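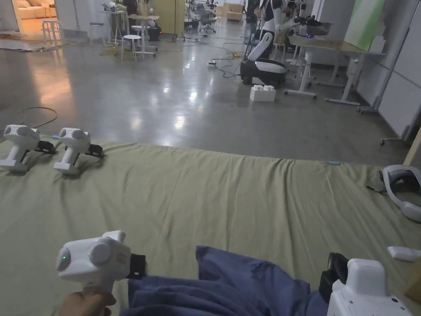

A Visit to the Robot Workshop

In March our class went to the open day at Kinsella, a big workshop where people teach robots to do chores. Kinsella had 80 visitors that day.

Picking things up

A robot does not know how to hold a shirt. It has to learn from lots of tries, and people make those tries for it. They use a gripper, a tool you hold in your hand. It has black jaws that open and close like a crab's claw.

The job we watched was handling cloth. Cloth is hard for robots. A block keeps its shape when you lift it, but a piece of clothing bends and folds a new way each time. The team wants 300 tries before they start on a different job. 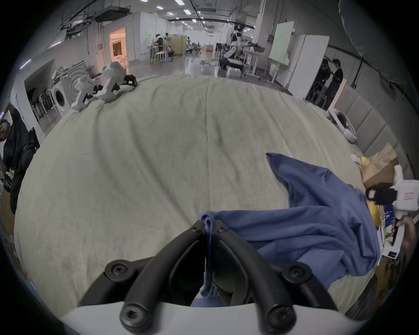
Getting ready

The grippers are set down on a big green cloth on the floor. A small light on the gripper glows green. One person told us to keep our shoes off the cloth and to step over the cables.

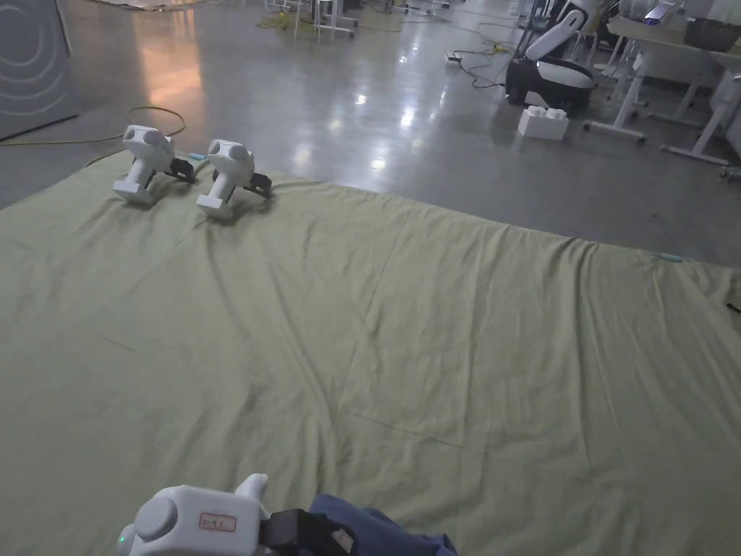 Two grippers standing on the green cloth and one in a hand.

Words to know

Gripper: a tool or robot hand that holds things.
Humanoid: a robot shaped something like a person.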